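Folico Tilt Wrist Camera, 86-degree lens
Sold by Pfister. Part no. 3538. In stock.

The Folico is a small color camera that bolts to the last joint of an arm, just behind the gripper. The maker says it "sees what the hand sees." We sell it, but we'd like you to read this page before you order one.

Before we list a camera we load its model into Tustum, our simulator, and drive it through a furnished bedroom. The room has a gray wall with a framed snow picture on it and a bed with a checkered mattress. We compare the views with those from the Fosis, which costs $600 less.

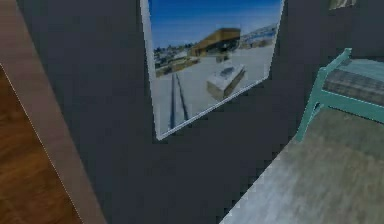
Thaddäus Kuster wrote to us that a simulated view proves very little about a wrist camera, that cable drag and vibration decide everything, and that he would go on using his Fosis until somebody showed him hours on a real arm. We don't have much of an answer to that. Our bench hours with the Folico are few, and the brochure's claim of "up to 1555 hours between calibrations" comes with no test method. We asked for one in November and are still waiting.

Stair-stepped edges in our renders come from the simulator settings. Don't judge the sensor by them.

Price includes bracket and one cable. The bracket does not fit older Fosis mounts, whatever the box says. Returns accepted if the lens cap seal is unbroken.

Page updated May 4, 2018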